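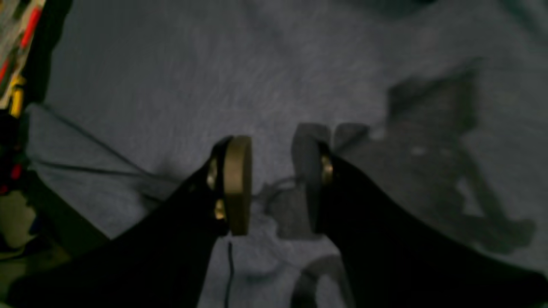 Wrist camera view of a two-finger gripper over carpet, with cables on the floor behind it.

How to budget for a small gripper arm

By Kadri Pärn

Most first budgets for a small arm cover the arm and a gripper and stop there. The rest gets bought in a hurry over the following months, usually at full price with express freight. The steps below are the ones I use for a single-arm setup in a spare room or a small workshop. Amounts are in Canadian dollars before tax.

You will need a tape measure, a spreadsheet and quotes from at least two suppliers.

Step 1. Write down the job

Put it in one sentence. "Pick up cloth items from the floor and put them in a bin" is enough. Add the heaviest and the widest thing the gripper has to hold. If you can't fill in those two figures, don't ask for quotes yet.

Step 2. Price the gripper by its pads

Finger pads wear, and they are the part you will replace most. Before you compare grippers, ask each supplier:

How the pads are fixed on. Screws are easier to live with than glue.
What a spare pair costs and how long it takes to arrive.
Whether the screws are a standard size.
Whether softer or harder pads fit the same fingers.

On our last round the Tanabe gripper was the cheaper one to buy, but its pads were only sold bonded to the finger. The Fadell cost $375 more and took pads that screw on. We went with the Fadell and bought 6 spare pairs with it. If two grippers are close in price, let the spares decide.

Step 3. Add the camera

A camera at the wrist needs its own line. Include the bracket, the cable and a spare cable. Check that the fingertips will be in view at the mounting position the supplier recommends, and ask for a sample still before you order. Also ask how close the camera can focus. Some small ones are sharp at one fingertip and soft at the other, and you may be fine with that, but find out first.

Step 4. Measure the cable runs

Measure from the wrist back to the controller with the arm at full stretch, then add a metre. Do the same for power. Cables left lying on the floor get dragged, stepped on and picked up by the gripper, so budget for clips, sleeve and a floor cover. We put down $100 for this and spent all of it.

Step 5. Look at the floor and the light

Carpet is fine for a lot of picking work, but it gives under a stand. If the stand isn't bolted to anything, price a rigid base plate. Ours came from Brevside, cut to size.

Then check the light at the hours you plan to work. An arm throws its own shadow over whatever it is reaching for, and one ceiling fixture makes that worse. Two lamps on opposite sides help — put them on the list now, with stands.

Step 6. Set aside money for the first year

Our line for spares and repairs was $900. It covered pads, one finger, two cables and a return shipment to Zesik for a wrist joint. Keep this money apart from the purchase budget or it will go toward a nicer arm.

Step 7. Time the order

Ask for lead times in writing, part by part. The arm is often in stock when the bracket isn't. If your budget year ends in December, get the quotes by September and check how long each one stays valid. Have the spares shipped with the main order so you only pay freight once.

Before you sign, read the warranty for what it says about third-party pads and brackets. Two of the quotes we received excluded them, and one supplier took the clause out when we asked.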